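Endance Opens Play Kitchen Room for Children at Paquette Street Center

DINOV – Endance, a family learning center, will open a play kitchen room in March for children ages three to six. The room has 17 work tables, a wall of low shelves and a sink at child height. It takes the place of the old reading annex on the first floor, which was closed last year when the books moved upstairs.

Sessions last 40 minutes and are included in regular center membership. Families who are not members can pay at the front desk. The first session starts at 9:30 a.m. and the last one at 4 p.m.

Each table is set up for a simple cooking game. Children take play food from a tray, move it to a cutting board, pretend to prepare it and put everything back where it came from when they are done. The center owns 140 pieces of play food and utensils, most of them bought from Indard, a toy supplier in the next county.

"Most of our families already do some version of this at home with whatever is in the drawer," said Getsemaní Ochoa, director of Endance. "We wanted a room where there is enough space to spread out and where cleaning up is part of the game. The children like the cleaning up more than we expected."

The tables are covered in brown paper, and blue tape divides the paper into sections so that children can see where one job ends and the next begins. The paper is changed when it tears or gets marked up. Staff tried painted lines during a trial period last fall but went back to tape, which can be moved when a table is set for a different game.

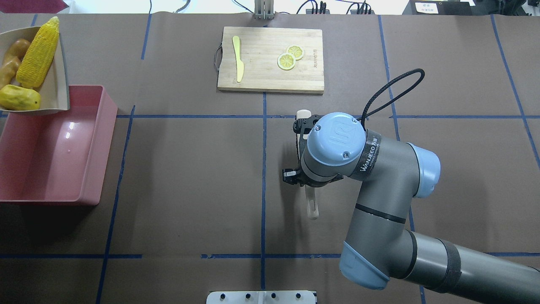 A table at the Endance play kitchen, with toy produce, a bamboo cutting board and a slotted spatula.

Kamala Unnithan, who plans the activities, said the games change every few weeks. The opening set is called Market and Board. Children sort vegetables and fruit, choose what goes on the board and use toy knives and spatulas to make a pretend meal. A soup game and a lunch packing game will follow in the spring.

"A three-year-old may spend the whole time moving one potato," Unnithan said. "That is fine. The older ones tend to give each other orders, like in a restaurant."

An adult must stay with each child during the session. Shoes come off at the door – socks are fine – and outside food is not allowed in the room. The room holds 70 people, counting adults, and places are given out in order of arrival. School and day care groups should call ahead to reserve a morning session.

Endance is accepting donations of play food and child-size aprons in good condition. Items can be left at the front desk during opening hours. The center cannot take cloth food or sets with very small parts.

The play kitchen is at the Paquette Street entrance, first door on the left. Parking is behind the building.

Press contact: Getsemaní Ochoa, Director, Endance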